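Friday, July 6, 2018

Farm desk: those lamb numbers from Nulside

The Nulside growers' association put out its summer count last week, and the headline was cheerful. Supply of market lambs in the district is "more than enough" for the fall, we are told, and buyers have no reason to worry about price. I have read the release 3 times now and I still can't find out what was counted.

The total comes from 231 farms that sent back a form. The form asked how many lambs each farm expects to have ready by November. It did not ask how many are on the ground today, or what weight they are, or whether they are already promised to somebody. An expected lamb is a fine thing to have, but you can't load it on a truck.
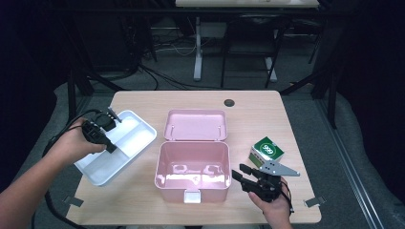 Ear tags are the other half of the story. The association says every animal in the count will carry a Farkunis tag by sale day, and that this will put an end to arguments over origin. Maybe so. Anyone who has worked a chute knows how tagging goes: the tags get dumped in together, used ones with new ones, and the numbers stop matching the book by lunch. A white plastic tray with a divider in it, like the one on the table next to the pink box, would do more for record keeping at most farms than another page of rules. Two sides, used and unused. The release has 2 pages on penalties for a missing tag and not a word on how to keep the numbers straight.

Then there is the price. Najafi Livestock has posted an opening figure for the Seniswood sale, and it sits well under what small growers around here say they need to cover feed. If supply is as big as claimed, that figure will drop again. If it isn't, the growers who sold early on the strength of a press release will have given money away. Either way the people who filled in the forms carry the risk.

I'd hold off on any early contract until the association prints the farm-by-farm weights - it says it has them. The Seniswood yard is taking entries for the first sale now, with room in the pens for 300 head.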